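Forums > Automation Practice > Standards and Procedures > Workcell rules: loose objects on the table during hand trials

dotden_cellsafety
Posted Sunday, June 14, 2026

Our site is revising its written procedure for tabletop manipulation cells, and I would welcome comment before the draft is issued. The current text was written for parallel grippers. Several of our cells now run five-finger hands, and the old wording does not fit them well.

The draft contains the following provisions:

1. Every object placed on the work surface shall appear on the object list for that trial.
2. Fragile objects shall be handled only under a reduced force limit, recorded in the trial sheet before power is applied to the arm.
3. No person shall reach over the surface while the arm is enabled.
4. Cables within the walking area shall be routed or covered before the first trial of the day.
5. Clamps and fixtures shall be checked at the start of each shift.

Provision 1 has drawn the most objection internally. Operators consider it slow. I would like to know how other sites have handled it.

k_fenwright
We adopted a similar rule at Berham in March and have kept it. The list takes a few minutes and it has settled more than one argument over what was on the table when a run was logged. Our log now holds 1,632 trials, and 79 of them had to be set aside in review. Most of those came from the period before the list was required.

I would change one thing. Your draft says "object" without defining it. Does a card used as a backing count? Does a lid count separately from its container? Our version states that anything which can be moved without a tool is an object.

plinth40
I do not agree with Provision 1 as written. A cell that is used for clutter trials needs varied contents, and operators will copy yesterday's list to save time. A list that is copied is worse than no list, as reviewers will trust it. A still picture taken before each run and stored with the trial record gives better evidence for less effort.

k_fenwright
A still picture does not record what an object is made of, or whether a bottle is full. We require both the picture and the list. I accept the point about copying. Our supervisors compare the two for 11 trials each week, chosen at random.

dotden_cellsafety
Thank you both. The definition offered by k_fenwright will go into the draft, and I will add the stored picture as a requirement. Whether the list can be shortened for repeat setups is still open.

May I ask for views on Provision 2? The Fomance hands we have on order allow the force limit to be set per finger, and the draft speaks only of a single limit.

marrow_and_pine
Set the limit per finger and record the lowest value. We had three different formats on our trial sheets at one time and the review became unworkable.

I would also separate "fragile" into two classes. Glass and thin wire frames do not fail in the same way. Eyeglasses are the usual difficulty for us: they lie low on the surface, the fingers have to come down close to the table to reach them, and downward force is the quantity that matters.

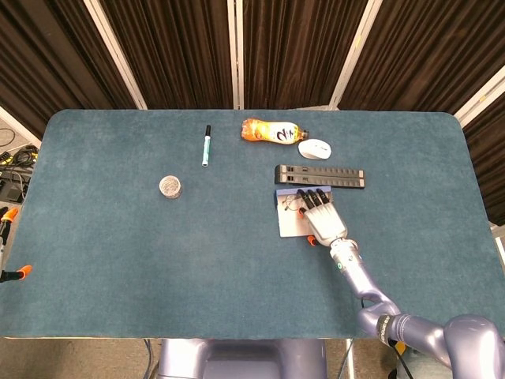 For that reason our procedure limits downward force at the wrist separately from grip force, and requires the operator to confirm both before a low approach. The approach speed is reduced as well. I can post the wording if it would be useful.

plinth40
The separate downward limit is sensible, and I would support it even for objects that are not fragile. A stiff wrist pressing on a hard surface can damage the fingers – replacement fingertips are a regular expense at our site.

I still consider the written list excessive.

bz_lineworks
We run Bañuelos fixtures and would ask that Provision 5 be more exact. "Checked" means different things to different people. Our text says that each clamp shall be pulled by hand in two directions, and that any clamp which shifts shall be reset and noted. Provision 4 should also say who is responsible for the cables. With us it is the person who signs for the cell.

dotden_cellsafety
Agreed on both. marrow_and_pine, please post the wording on downward force. I will circulate a second draft in this thread once I have it, with Provision 1 left in brackets until the disagreement has been discussed with our operators.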